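Review: Rindmont Safe Work Kit for two-arm mobile robots (binder, cards, floor tape, tags)

Posted 7/24/22 in Gear / Shop Practice

Quick one this month, I'm behind on everything. Rindmont sent out the second version of their Safe Work Kit in February and we've been running by it since. Short version: buy it if you have more than one operator. Skip it if it's just you and you already keep a log.

What's in the box

One binder, 125 pages. 50 laminated cards on a ring. Two rolls of floor tape, yellow and a sort of lime. Lockout tags, 11 of them, odd number, no idea. A pad of run sheets. A wall poster that we did not put up.

It's written for people running two-arm robots in ordinary rooms — homes, test kitchens, offices. No fence, no cage, no light curtain. Most of what's out there on robot safety assumes a cell with a door on it. Open the door, robot stops, done. Fine for a plant. Useless when the work is moving furniture next to somebody's countertop.

The binder

Good. Dry, but good. Chapter 1 is who is in charge of a run, and it's blunt about it: one person holds the stop, that person does nothing else. Doesn't carry the laptop, doesn't answer the door. We were sloppy on this before. The kit version of the rule is one sentence long and I could read it to a new hire while walking.

Chapter 2 is speed. They want a slow setting for any contact with furniture and a slower one if a person is inside the taped line. They give a way to pick your own numbers instead of handing you one, which I liked and my coworkers did not. They wanted a number. If you want a number you'll be annoyed.

Chapter 3, floors. Skip to the section on thresholds. Wood to tile, tile to carpet, any place the surface changes. Drive it empty first, both directions, before you touch a thing with the arms. We'd been doing one direction.

Chapter 4 is cables and it's the best thing in here. Check for slack with arms all the way out. Check again with arms all the way in, that's when loops hang low and find a chair leg. Tie at the joint, not past it. Then a page on what to look for at the end of the day, wear at the bend, jacket gone shiny, that kind of thing. I've photocopied that page for the van.

Chapter 5 is about paperwork and I have read half of it.

The cards

Each card is one job. Pushing a chair. Opening a drawer. Wiping a counter. Front has the checks before, back has the checks after. Big type, which matters when your reading glasses are in the other building.

Problems. The ring is junk, it popped open the first week and the cards went all over the floor at the Ornville site. Use a carabiner. Also the numbering skips from 22 to 24. I wrote in to ask about card 23 and was told it was pulled for revision and would ship "with the next mailing." No next mailing so far. The index still lists it (working near glass), so that's a real hole and they should of said so on the box.

Card for seating is the one we use most. The gist:

Clear the route before the first contact, including the spot where the stool is going.
Contact on the side or the frame of the piece. Padded parts give, so go slow and watch for the squeeze.
Check what's on any surface within reach of either arm. Hot drinks, glass, knives come off.
Check doors. Fully open or shut, a half open door counts as an obstacle.
Wrist cameras: look at the brackets before and after.
Both arms count, even if one is doing nothing.

That last one has saved us grief. People watch the working arm. The idle arm is the one that clips things.
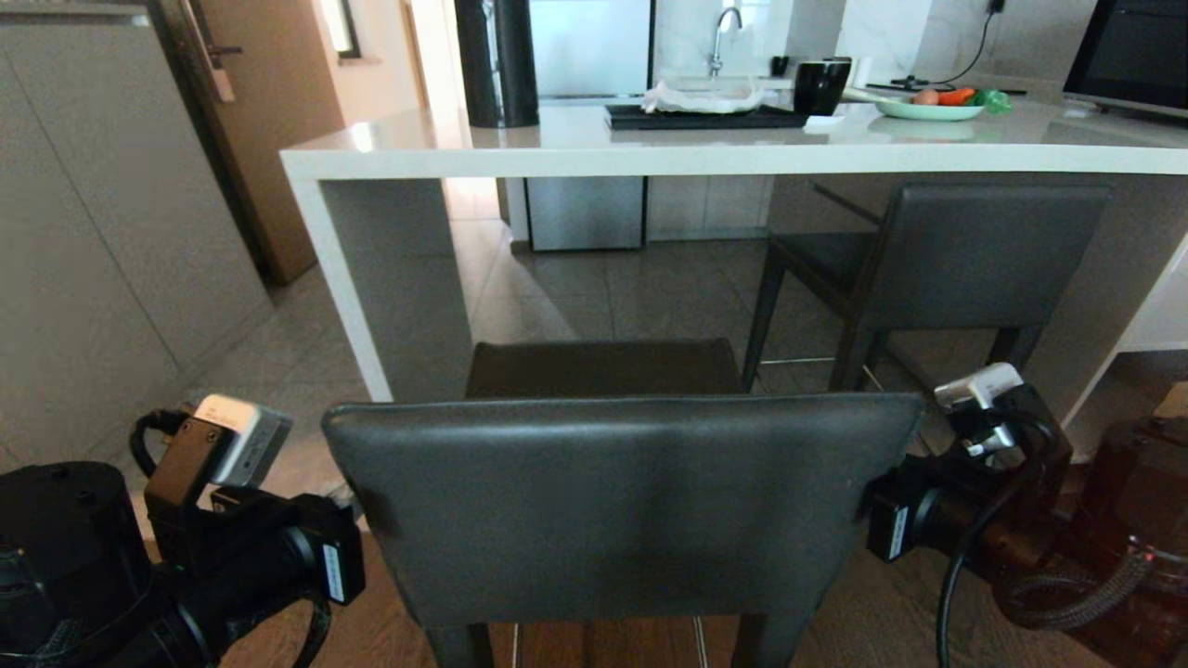 6 min read

Seating card in a kitchen. Right gripper is up against the edge of the backrest, left arm is out on the other side of the stool, camera modules on both. By the card I'd have three notes on this setup. The door on the left is ajar, so fully open or shut. There's a mug and a plate of vegetables on the island, and the card makes you decide on those before the run, stay or go, and write it down. And the cable hanging from the right gripper toward the floor gets the slack check, arms out and arms in. None of it takes long. Second stool under the overhang goes on the sheet too, as an obstacle.

Tape and tags

Tape is okay. Yellow one comes up clean off wood. Lime one left gum on tile and I spent a lunch break on it with a scraper. Grastmont tape is cheaper and stickier in the right way, I'd just use that. Tags are fine, they're tags.

Run sheets

Too many boxes. We cut it down to a half page: who has the stop, speed setting, surfaces checked, cables checked, anything moved that wasn't planned. Rindmont says you can modify the sheets so long as the stop holder line stays on. Fair.

Versus the Pattinasarany guide

Somebody always asks. The Pattinasarany guide is a free download and the writing is nicer. More thought on consent and privacy when you work in a lived-in home, which Rindmont gives a page and a half. But there are no cards, and nobody on my crew is opening a PDF mid-job. We took the privacy section, printed it, stuck it in the back of the Rindmont binder. Works.

Gripes, leftover

No spare sheets for sale seperately. Binder rings too small for what they put in it. Nothing on kids or pets beyond "remove from area," good luck. Nothing on battery handling, you need another document for that.

Verdict

Chapter 4 and the seating card are worth the money for us. Four out of five, would be higher with the missing card in the box. If they ever mail it I'll update this post.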